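Trarnau Books & Reading Room
Premises safety checklist — opening inspection, expanded shop
Checked 11/17/23. Items marked OK need no action before the doors open.

1. Front door and step — OK
Closer adjusted, shuts without slamming. Mat lies flat.

2. Fire exits — ACTION
Rear exit clear. Side exit partly blocked by five boxes from the Stiltard delivery. Move them to the stockroom today.

3. Tall shelving — ACTION
Fixed to the wall in Fiction, Travel and Children's. Two bays in Poetry are still free-standing. Brackets are on order from Kao. Keep the top shelves empty until they are fitted.

4. Kick stools and ladder — OK
Six stools, all with good rubber feet. The ladder lives behind the counter — customers are not to use it.

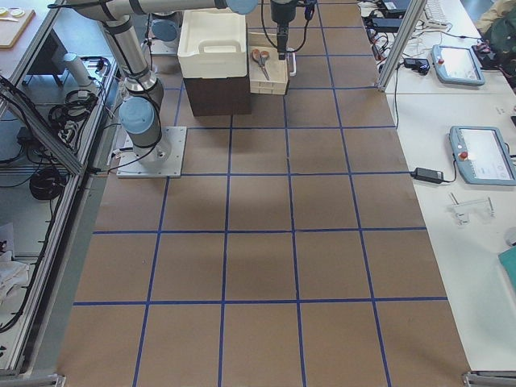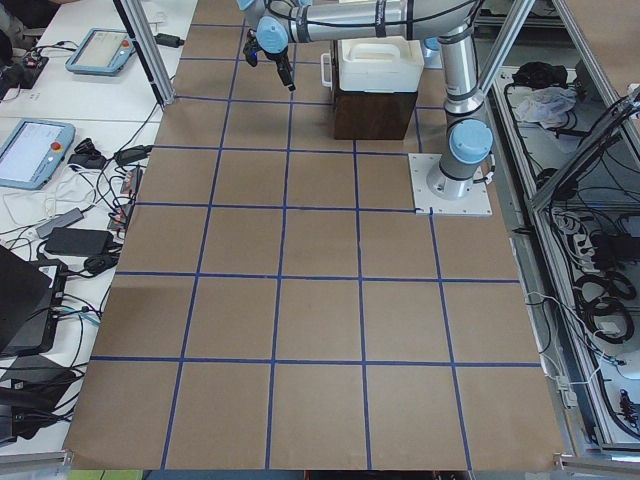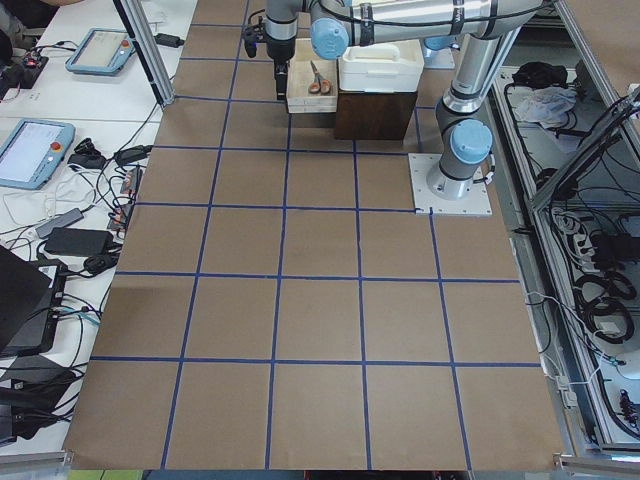
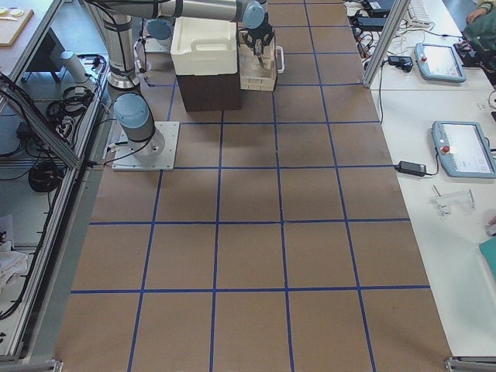
5. Workshop tables — OK, with comments
Tables for the bookbinding and zine evenings were checked for wobble and sharp edges. Craft knives are counted out and back in by whoever runs the session. Cover the tops before any gluing: brown kraft paper taped down in a grid, as on the tables in the four photographs, would suit us, and the squares would give each person a marked place to work. Press the tape flat at the edges so sleeves don't catch. Change the paper when it tears.

6. Reading nooks — ACTION
Lamp flex crosses the walkway by the window seat. Reroute behind the bench. The Zorari heater is to stay off until its guard is back on.

7. Events area — OK
Chairs linked in rows, centre aisle kept open. Stage edge taped in white.

8. Stockroom — OK
Trolley limit is 400 books. Label still readable.

9. First aid — ACTION
Plasters low, eyewash out of date. Reorder both.

Next full inspection due in May. Actions above to be signed off in the counter book.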